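Print this page | E-mail this page

Ants, wasps and what I learned under my own sink
Speaker notes, evening session, 7:00 start. Please don't read these ahead, the jokes are bad enough the first time.

Opening (lights up, water handy)

G'day everyone, and thanks for coming out on a cold May night. I'm Sipho Adams. I've been treating houses for ants and wasps for longer than my knees would like, and I run the Hollis end of the business, so if you live up the hill you've probably seen my ute parked badly outside your neighbour's place.

I'll talk for a bit, then we'll do questions, and then there's slice. If you've brought an ant in a jar, keep the lid on until the end please. (Wait for the laugh. If there's no laugh, carry on.)

First bit: the line of ants on the bench

Start with the story of my own kitchen. I came home, put the kettle on, and there was a line of little black ants from the window to the sugar. And I did exactly what I tell every customer not to do, I grabbed the spray and let them have it. Felt great! Two days later I had three lines instead of one, and one of them was coming out of a power point.

So what happened? With some species, when you knock out the workers with a surface spray, the colony gets a fright and splits. Pest people call it budding. You end up with a few smaller nests where there used to be a single big one, and they all want your sugar.

What I should have done is leave them alone for an evening. I know it's hard. Put a bait down right beside the trail, don't wipe the trail, and let them carry it home. You'll see more ants for the first day or so, and this is where people ring me in a panic. More ants on the bait is good news. Leave it be.

(Ask for hands here: who has wiped up ants that were feeding on bait? Put my own hand up.)

Sweet or greasy?

Ants change their minds about food. In spring they're often after protein for the young ones, later on they go for sugar. Before you buy anything, put out a dab of honey and a dab of peanut butter on a bit of cardboard and go and watch the footy. Whichever one they've found by half-time is the kind of bait to buy. Costs you nothing, and the kids love it.

Keep baits where the dog and the toddler can't get at them. Read the label, all of it, including the part in the tiny print. I carry reading glasses in the ute just for labels. 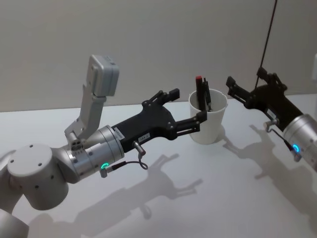 Photo: Skakon

Second bit: getting in

Slow down here, I always rush this part.

Go round the outside of your house with a torch, after tea when it's cooled off. You're looking for where branches touch the gutter, where the pipes go through the wall, and where the garden's been heaped up over the weep holes. Weep holes are the gaps in the brickwork near the bottom. Please don't fill them with silicone! They let the wall breathe and drain, and I've met a lovely bloke who filled every one of his and then rang me about the smell. You can buy mesh inserts for them at the hardware.

Cut the branches back. Rake the mulch away from the wall. Move the firewood, and yes, I know it's handy by the back door. That's what the ants reckon too.

Inside, it's mostly the pet bowl. People scrub the whole kitchen and then leave a dish of biscuits on the floor all night. Sit the bowl in a shallow tray with a bit of water in it and you've got a moat.

Third bit: wasps

Different animal, different rules. Paper wasps make the small umbrella-shaped nests under the eaves, and if it's up high and out of the way you might decide to leave them be. They take a fair few caterpillars off the veggies. If it's over the kids' cubby, that's another matter.

European wasps I won't have you touching. They nest in the ground or inside a wall, and all you'll see is a hole with traffic in and out. I've been called to 67 of those since we started keeping a proper book, and 32 of them were people who'd already had a go themselves with petrol, the hose or, once, a leaf blower. Don't. Mark the spot from a good distance, keep the dog in, and ring someone. If anyone who's been stung has trouble breathing or swells up in the face or throat, it's triple zero straight away.

Drink from a cup you can see into when you're outside. Cans are the worst. They crawl in for the lemonade and you find out with your lip.

(Tell the christening story if we're running early. Skip it if the vicar's in.)

What we use

Somebody will ask, so get in first. For ants inside we mostly put down Skatgate gel, in small dots, tucked behind things. For dusting wall cavities we've got a Voltik hand duster, which I like because the old one used to cough powder back up my sleeve. You don't need either of those to look after an ordinary house. A decent bait from the supermarket and a bit of patience will sort out most kitchens.

I started in this game in 2000, and back then we'd spray the skirting boards in every room whether they needed it or not. I wouldn't do that now, and I'd be wary of anyone who offers to before they've had a look around. Ask them what species you've got. Ask what they're putting down and where. If they get shirty about it, ring somebody else.

Questions

Give it 5 minutes, ten if they're keen. The usual ones:

Does cinnamon work? It'll put them off a trail for a while and your pantry will smell nice. It won't touch the nest.

Boiling water on a nest in the lawn? You'll kill some ants and a fair bit of lawn, and you might do your foot as well.

Are those white ants? Bring me the jar. Termites have straight, beady feelers and a thick waist, ants have bent feelers and a skinny one. If it's termites, don't disturb them any further, and come and see me before the slice runs out.

Remember to thank the kitchen crew and give back the key.

Print this page | E-mail this page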